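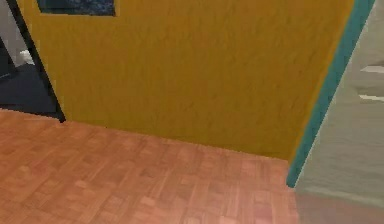 Hayley Catterall wanted to know, before anyone had even found a seat, whether a robot that learned its way around a made-up apartment would be any use in a real one. Fair question. It got asked in different forms all afternoon and the Tenell people never really ducked it. Short answer from their side — sometimes, and you find out which times by trying.

OK so, intro. These are from the Tenell open day, Nov 9, 2021, the navigation half. Simulated rooms up on the big screen, people crammed in at the back, coffee gone by the time I got there. Typing this up fast, will fix names later if I got any wrong.

What they do, as I understood it: the software gets dropped into a rendered apartment and told to go find something. It picks a move, gets a new view, picks again. No map handed over at the start. Kulsoom Baloch ran the demo and kept stopping it so people could shout out which way they'd go. The room was wrong a lot. So was the software, to be fair.

The wall with the green corner trim got the longest argument. Doorway on the left side, corner going off to the right, big stretch of yellow in between. Half of us said door. Kulsoom said a big plain wall is hard going, not much to grab on to, and the parquet repeats so the floor doesn't help as much as you'd think.

Numbers for those who asked: 1317 practice runs for the version we saw, each one capped at 120 moves. There's an older version, Ernard, which they showed for 2 minutes and then put away again. It liked corners. Got into one and stayed there.

Next stop was the furnished end.

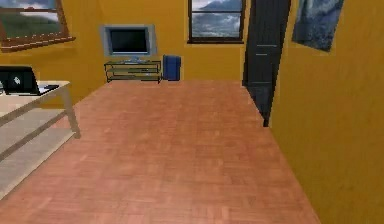 TV on the glass stand, blue bin beside it, laptop over on the desk.

Target for this round was the bin. Kulsoom let people call the first 5 moves and then handed over to the software. Somebody asked if the mountains outside the window throw it off. They've wondered the same, and are planing a set of runs with the views swapped out.

Hayley again, near the end: what about clutter? Shoes, bags, a chair left in the wrong spot. Kulsoom said that's the next batch of rooms, working name Stevari, maybe ready by July.

Missed the Ashworth talk compeltely, it was on at the same time down the hall. If you have pictures from that one send them over and I'll add them to this page.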